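**访谈：恐怖片《Zestura》的修复与重映**

*本馆编辑部整理，受访人已审阅文稿。*

三月，Tarkavcombe电影资料馆完成了恐怖片《Zestura》的全片修复。该片根据一部广播剧改编，摄制于上世纪七十年代，首轮放映后长期未在影院公开放映，仅以删减版录像带的形式在影迷中流传。修复版恢复了首映时的片长与场次顺序，并将在本馆放映厅与观众见面。

编辑部就版本鉴定、画面与声音修复、分级送审及放映安排等问题，访问了本馆藏品部主任Samuele Pagano。访谈在其办公室进行，从上午九时半持续至午后。以下为整理稿，部分段落按主题作了归并。

## 一、两个版本

Pagano首先说明了版本情况。现存材料可分为两个系统：一是出品方保存的原底，二是发行商Kong影业为海外市场制作的中间片。后者删去了磨坊一场的后半段，又将结尾的长镜头剪成几个短镜头，录像带即由此转制。

“许多观众谈到这部影片时，所谈的其实是Kong的版本。”Pagano说，“他们记得一个突兀的结尾，认为导演有意如此。原底里的结尾要慢得多，女主人公从楼梯走到院门，中间没有一次剪切。这两种结尾给人的感受差别很大，评论界对影片的判断，有一部分建立在发行商的剪刀上。”

资料馆入藏的原底共10本，总长2558米。入藏时片盒标签与实际内容多有不符，第四本与第七本的片头引带被互换，早年的一次目录登记因此把整部影片记成了“残缺”。藏品部重新过片之后，才确认影片首尾完整，缺失的只是第六本中的几处断裂画格。

问及为何此前没有发现这一错误，Pagano表示，当年的登记工作以片盒标签为准，并不逐本过片，在人手有限的情况下这属于通行做法。他不认为应当苛责前任。“登记卡写得很工整，字迹也清楚，我们今天仍然依靠这批卡片工作。只是卡片上写了‘残缺’两个字，后来的人就不再去打开那些盒子了。”

## 二、恐怖片在馆藏中的位置

在相当长的时期内，恐怖片不在本馆优先修复的片目之列。Pagano于入馆之初曾提交过一份类型片清单，建议将其中若干部纳入年度计划，当时未获通过。

“审议意见是客气的，大意是经费应当先用于公认的作品。”他回忆说，“我理解这种考虑。但恐怖片的拷贝放映次数多，磨损也重，发行商又常常为了各地的审查要求直接在底片上动剪刀。如果论材料的危急程度，它们应当排在前面。”

他谈到，《Zestura》的特殊之处在于声音。广播剧原作没有画面，恐惧全部来自听觉：水泵的节拍、隔壁的谈话、一扇始终没有关严的门。导演在改编时保留了这一思路，全片真正出现怪异形象的时间极短，观众大部分时间是在听。

“广播剧里，听众不知道门后站着谁。电影必须决定要不要把门打开。”Pagano说，“导演的办法是让门开着，但摄影机始终朝着另一边。有一场戏，兄妹二人在厨房里算账，背后的走廊里有脚步声，两人都听见了，继续算账。我看过多次，每次到这里还是会坐直。”

改编也带来了情节上的变化。原作的叙述者是一位上门收租的代理人，影片将他降为次要角色，改由妹妹的视角展开；原作结尾处的一段独白被完全取消。对于后一处改动，原作者生前曾表示不满，往来信件现存于本馆文献部，研究人员可以申请查阅。

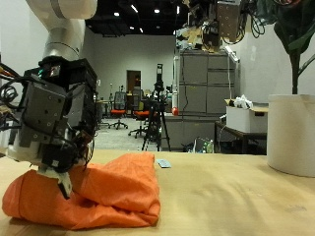 Pagano认为，取消独白是影片得以成立的关键。独白交代了老宅的来历，也交代了水泵声的缘由，听众得以带着一个解释离开。影片没有给出解释。“信件里原作者的理由很充分，他说听众有权知道。导演的回信只有半页，谈的全是楼梯的高度，对独白一事没有正面回答。两个人后来没有再合作。”

他同时提醒，不宜据此把影片看作对原作的背离。兄妹之间的对白大半取自广播剧的播出稿，连停顿的位置也大体相同。编剧在播出稿的页边用铅笔标出了哪些句子可以由演员背对镜头来说，这份稿子也在文献部的藏品之中。

## 三、画面修复

画面修复由本馆与Curex洗印所共同承担。Curex负责底片的清洁、接片加固与扫描，本馆负责版本比对和调色监看。全片共1179个镜头，双方为每个镜头建立了单独的记录页，注明损伤类型、处理方式和经手人。

“记录页的格式讨论了很久。”Pagano说，“Curex习惯按本登记，我们习惯按场登记。最后决定按镜头，两边都要改习惯，工作量也增加了，但后来查找问题的时候确实方便。”

调色是分歧较多的环节。影片的夜景多在黄昏拍摄，通过曝光不足和滤镜获得夜间效果。Kong的中间片把这些场次印得偏蓝，录像带又进一步加深，以致几代观众都以为影片有一种冷峻的蓝调。原底所附的配光单则表明，摄影师要求的是一种偏灰、略带绿色的暗部。

藏品部最终以配光单为准。Pagano预计，熟悉录像带的观众可能会感到不适应。“有位同事看完样片以后说，它没有以前那么吓人了。我请他再看一遍，把前排的灯也关掉。第二遍看完，他说走廊尽头好像站着人。那里本来就有人，蓝色的拷贝上看不出来。”

对于胶片颗粒，修复组采取了保守的原则，不作整体降噪。划痕与脏点逐一处理，但拍摄时即已存在的瑕疵予以保留，包括第三本中一处短暂失焦，以及院门镜头里摄影机轨道接缝造成的轻微颤动。Pagano说，对于后者曾有过争论，有意见认为可以用数字稳定技术消除。

“从技术上说，这件事一个下午就能做完。我没有同意。首映时的观众看到的就是这个颤动，评论文章里还有人专门写过它，说像是房子在喘气。写得未必对，但他确实看见了。”

第六本的断裂画格则采用了中间片的对应画面填补。两种素材清晰度不同，填补处细看仍可辨认。修复报告列出了全部填补位置，供日后发现更好的素材时替换。

## 四、声音修复

声音部分耗时更长。本馆所藏的光学声底有多处受损，对白尚可辨识，而承担大量叙事功能的低频环境声损失较重。修复组一度考虑重新制作水泵声，后放弃这一方案。

转机出现在文献部。工作人员在整理录音师家属捐赠的材料时，找到了一批磁性声带，其中包含未经混合的环境声分轨。声带存放条件一般，第一盘已有明显的酸味，须先行处理方可播放。Curex为此调整了排期，使转录得以提前进行。

“第一次听到分轨时，我们才知道水泵声有两层。”Pagano说，“一层是真正的水泵，另一层低得多，听起来像有人在楼板上慢慢拖东西。混合以后它们贴在一起，观众分辨不出，只觉得那台水泵不太对劲。旧拷贝上，低的那一层几乎没有了，剩下的就是一台普通的水泵。”

编辑部问，修复组是否曾考虑借此机会制作多声道版本。Pagano的回答是否定的。影片原为单声道，导演对声音的远近安排依靠的是音量和混响，把声音分配到影厅的各个方向，等于替导演重新设计一遍。本馆的修复版因此维持单声道，海外合作方提出的多声道方案已正式函复谢绝。

音乐方面没有大的改动。全片配乐很少，仅片头、磨坊一场和片尾三处。录像带在厨房一场加入了一段弦乐，来源不明，修复版中不再出现。

“那段弦乐我很熟悉。”他补充道，“我少年时代看的就是录像带，弦乐一响就知道该害怕了。拿掉以后，厨房里安静得多，观众要自己判断什么时候该害怕，有些人会早一点，有些人会晚一点。”

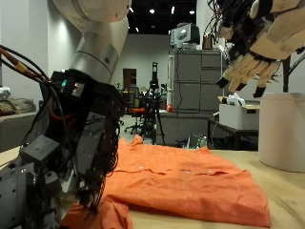

## 五、演员与口述资料

在修复过程中，资料馆还采集了一组口述资料。饰演妹妹的演员婉拒了录像，同意以书面方式回答问题；场记与服装助理各接受了一次录音访问。三份材料均已编目。

据场记回忆，走廊里的脚步声在拍摄现场是真实存在的，导演安排一名工作人员在镜头外来回走动，步速每次不同，演员事先并不知情。演员的书面答复则称，她在第二天就已经知道了，此后一直是在表演“不知道”。Pagano认为两种说法可以并存，编目时未作取舍，仅在说明中互相注引。

“口述资料最忌讳替人统一口径。”他说，“拍摄过去了这么多年，每个人记得的都是自己站的那个位置。场记站在摄影机旁边，她看到演员回头，以为是受了惊吓。演员记得自己为什么回头，她在找那张凳子。”

服装助理的回忆主要涉及戏中雨夜的几套服装。由于黄昏拍摄时间短促，同一套服装需备有多件，以便在当日内重拍。拍摄单上对此有逐日登记，可与记录页中的镜头编号对照使用。修复组正是根据这份登记，确认了磨坊一场后半段的正确顺序，纠正了中间片中一处前后倒置。

关于导演本人，资料馆掌握的材料仍然有限。他在本片之后转向电视领域，未再拍摄恐怖题材，也极少谈及这部作品。馆藏中唯一一次相关谈话，是一份地方电台节目的文字稿，他在其中用两句话概括了创作意图，随后便把话题转到了儿童节目的制作预算上。

## 六、分级与送审

修复版恢复了被删去的段落，依照规定须重新送审。编辑部了解到，本次审定结果较录像带时期更为宽松。Pagano对此并不意外。

他说，磨坊一场之所以在当年被删，原因在于审查记录中所称的“持续的不安”，具体的暴力画面则一处也没有列出。今天的审定标准以可见内容为主要依据，这类措辞已不再使用。“我对当年那位审查员有几分敬意。他写下的那五个字，是我读过的对这场戏最准确的评语。他看懂了，然后把它剪掉了。”

谈及片前提示，Pagano表示，本馆将在正片之前加映一段简短的文字说明，列明修复所用素材、填补位置和声音格式，不对影片内容作任何预先的解释或评价。对于影片中个别带有时代局限的对白，说明文字也仅指出其出自广播剧原稿。

## 七、重映安排

修复版将首先在本馆放映厅上映。该厅设有630个座位，大部分场次使用数字拷贝，另安排一场胶片放映，所用拷贝由修复后的数据重新输出。映前将由藏品部人员作简要介绍，映后不设问答。

“取消问答是我的建议。”Pagano说，“影片结束在院门口，接着就是黑的，片尾字幕无声。如果这时候灯亮起来，有人走上台调试话筒，前面的一个半小时就白费了。有问题的观众可以写信，我们都会答复。”

放映厅技术组提出，影片低频声音较多，须对扬声器作单独校准，音量亦应略高于日常标准。经两次试映，双方商定在开场前由放映员依照修复组提供的测试段进行检查，每场如此。迟到观众将在第一本结束后由侧门入场。

巡回放映方面，已有几家外地影院提出申请。本馆要求承映单位具备单声道还音条件，并确认影厅安全出口指示灯的亮度符合规定又不致影响暗部画面。Pagano坦言，后一项条件在沟通中引起过一些误会，有影院以为本馆要求关闭指示灯，技术组为此重新起草了一份书面说明。

修复报告将与影片同步公开，收录配光单影印件、声带分轨目录和版本对照表。原作者与导演的往来信件因涉及权利问题，暂不随报告刊出，读者可至文献部阅览室查阅。

访谈最后，编辑部请Pagano谈谈下一步的计划。他表示，类型片清单上的其余影片仍在评估之中，其中一部的底片收缩严重，能否扫描尚待Curex出具意见。另有一部仅存录像带，藏品部正在向各地同行征询拷贝线索。

“请把这一条写进去。”他说，“哪怕只有一本，哪怕标签上写的是别的片名，都请与我们联系。寄送之前务必先来电话，片盒不要自行打开清洁。”

片源线索可致函本馆藏品部，信封上请注明“拷贝征询”字样。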